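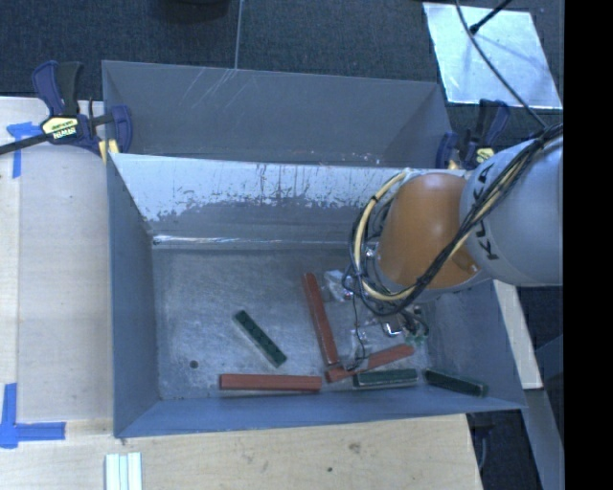
Friday, August 21, 2020

Cables again! I know, I know, I promised you all a post about the new garden fence, but my week at Polbridge went almost entirely to the wiring on our KUKA, and I'm still thinking about it, so you get cables.

The trouble with a bundle that hangs outside the arm is that it has to be long enough for the farthest reach and still not snag on the rim of the bin when the gripper goes down for a block. I had the big cream loop tied too tight (my own doing, back in October), and the last joint was tugging on it every time it turned over. So I cut the old ties, let out 60 millimeters of slack, and tied it again with the wrist turned as far as it will go. Aparecida Portela ran the arm at a crawl while I crouched there watching the loop, and we did that for nine slow passes before I was happy.

After that I snugged up the bar clamps on either side of the bins and checked the front one against the blue tape corners on the table. It's an old habit of mine, and a good one I think, seeing how easily a bin creeps. Then we let it pick red and green blocks until lunch. The fence is next, I promise.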